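Two Winters With the Clusden Brushed Striped Sheet

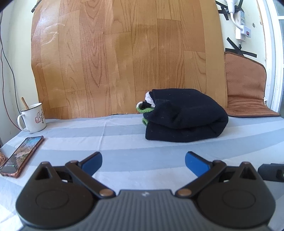
The stripes on my bed, with a mug and some folded things for company.

I have wanted to write up this sheet for a while and kept putting it off, mostly out of fear that I'd sound like a crazy person going on and on about bedding. Well, too bad! I love this sheet. It is the Clusden brushed flat sheet in the wide stripe, the gray-blue and near-white one, and it has been on my bed more nights than off it for 2 winters now.

Some background. My old apartment in Estham had radiators that ran all night whether you wanted them to or not, so I slept on plain thin cotton for years and never thought about it. Then I moved into the upstairs half of a house with one very tired heater and a bedroom on the north side. The first October I was going to bed in socks and a hat. My neighbor Kosmas Sotiropoulos told me to quit buying blankets and change what was under me, and he was so right that I brought him a pie.

The feel

It's soft with a bit of fuzz on top, a little like the inside of a new sweatshirt but flatter. You don't get that icy shock when you first slide your legs in (if you know, you know). I was worried it would be sticky, the way some fuzzy sheets grab your pajamas so you have to unpeel yourself to roll over, and there is a tiny bit of that with long sleeves. In a T-shirt I don't notice it at all.

It does crease. Faint ones, the kind that run across the bed after you've been sitting on it, and they smooth out with your hand if you care. I don't. If you like a crisp hotel bed you will hate this thing, and you should go buy percale and be happy.

The color

The stripes are broad, and the colors are quiet enough that they go with pretty much anything you put on top. I use my bed as a table a lot more than I should. Clean laundry gets folded there, the phone gets tossed there, and my white enamel mug with the red thumbs-up on it has been known to sit there too, which my mother would have a lot to say about. Black sweaters look great against it and also leave lint on it, so keep a roller handy if you wear as much black as I do.

I had the Hoxha solid gray before this one, and it made the room feel like a rainy parking lot. Same idea, similar weight in the hand, but the stripe makes such a difference! The room looks lighter in the morning, even on the north side of the house.

Washing

The tag says to wash at 30, so Celsius, and I had to look up what that was on my machine (it's the "cool" setting, more or less). I wash it with like colors and tumble it on low. The first two washes filled the lint trap like you wouldn't believe, and I had a bad moment where I figured the whole sheet was going to end up in there. By the fourth it had calmed down. It takes roughly 30 minutes longer to dry than my thin cotton one, so I do it early in the day and hang it over the door to finish.

It came out of the first wash a little shorter. I should have bought one size up, and I'd tell anybody with a mattress deeper than 14 inches to do the same. Mine tucks in fine on the long sides but comes loose at the foot if I kick, and I do kick.

Wear

Some pilling down where my heels go, and a flatter patch in the middle where the fuzz has given up. Everywhere else it still has that soft surface. The hem stitching is all there. The blue has faded a hair, I think, though I only noticed when I found the matching pillowcase that had been living at the back of the closet. I like the faded version better, to tell you the truth.

Things I'd change

The pillowcases are sold one at a time, which is annoying, and they're cut too short for the big squashy pillows I like. There's no label for the long side and the short side, so I put it on the wrong way round about every other week and have to start over (you can go by the direction of the stripes once you learn it, but try that when you're sleepy). And I wish they made it in a green. Rotance does a nice dark green stripe in their lighter cotton, but it isn't brushed, and I'm spoiled now.

Would I buy it again? I already did. The second one is in the closet so there's always one to go on while the other is in the wash, and I'm keeping an eye out for a third for the guest room. If your bedroom is warm all year, skip it, you'll roast. If you've ever stood next to your bed at 11 at night trying to talk yourself into getting in, get the stripe, and get it one size bigger than you think.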